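The Lurkis Case File Kit

I put the first version of this kit together on my kitchen table, for relatives who wanted to write down what had happened to someone they loved and had no idea where to begin.

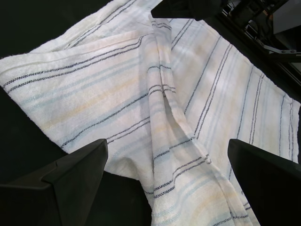
Most people start with a phone. They have screenshots, voice messages, a photo of a summons that came through a cousin, and all of it sits in one long scroll between birthday pictures and grocery lists. Then a lawyer or a rights group asks, "When did you last speak to him?" and the scrolling begins. I've watched it go on for an hour, and it's a miserable hour for everybody!

So the Lurkis is a paper kit, in a box, for one person's case. I know, paper. But a lot of the people I make it for don't trust their phones anymore (some of them with very good reason), and a grandmother who won't touch a spreadsheet will happily fill in a form with a pen if the lines are far enough apart. I made the lines far enough apart.

What's in the box

A statement book, 122 pages, stitched so it opens flat. The front part is for the basic facts: full name in every spelling you've seen, birth date, ID number if you have it, home town, last known address, job, children. Please do write all the spellings. I've seen one man turn up as three different people in three different lists because of a missing letter.
A fold-out timeline, one row per month. Leave the gaps blank if you don't know. A blank is fine, and much better than a guess.
13 document sleeves with a label strip on each, for letters, court papers, passport copies and printed messages.
A source sheet for every sleeve. Who told you, how do they know, and can their name be used? That last box is the one people skip, so I printed it bigger this time.
A consent form in plain words, with one copy for the family and one for whoever takes the statement.
A pencil. The form for dates is meant to be done in pencil first – memory moves around a bit once you start talking.

Languages

The forms come in English, Russian, Kazakh, Turkish and Arabic. You pick two and I print them side by side, so the person giving the statement and the person taking it are looking at the same line. If you need a different pair, write to me before you order and I'll tell you whether I can do it. Sometimes I can't, and I'd rather say so than send you something badly translated.

The cover

It comes in plain gray with nothing printed on the outside. An earlier one had the name across the front in big letters and I was very proud of it, until a customer asked if she could have one that didn't look like anything. Of course she could. Now they all don't look like anything.

Size and weight

The box is a little bigger than a school binder and weighs 920 grams empty. It holds up to 2136 sheets if you order the deep version, which you probably don't need unless there's a trial record involved. The regular one suits most families.

What it won't do

It isn't legal advice, and filling it in doesn't submit anything to anyone. You'll still need to find the right office or group for that, and each one has its own form. What the kit does is let you copy the answers across without starting over (and without making your aunt tell the worst day of her life again for the fourth time). Keep the originals at home if that's safe. If it isn't, make two copies and leave them with two people who don't live together.

Ordering

Greco prints the books and Bana makes the boxes, and I pack them myself, so please allow a few days. Families pay the cost of printing and postage. Groups ordering for a whole project pay the full price, and that covers the kits I send out free. Refill packs with sleeves and source sheets are sold under the name Dronano, an old label I never got around to changing – same paper, same size, they fit.

The next print run is in December. If you've used the current one and a question on it was confusing or hurtful, tell me before then and I'll fix it.

Page updated Tuesday, October 8, 2019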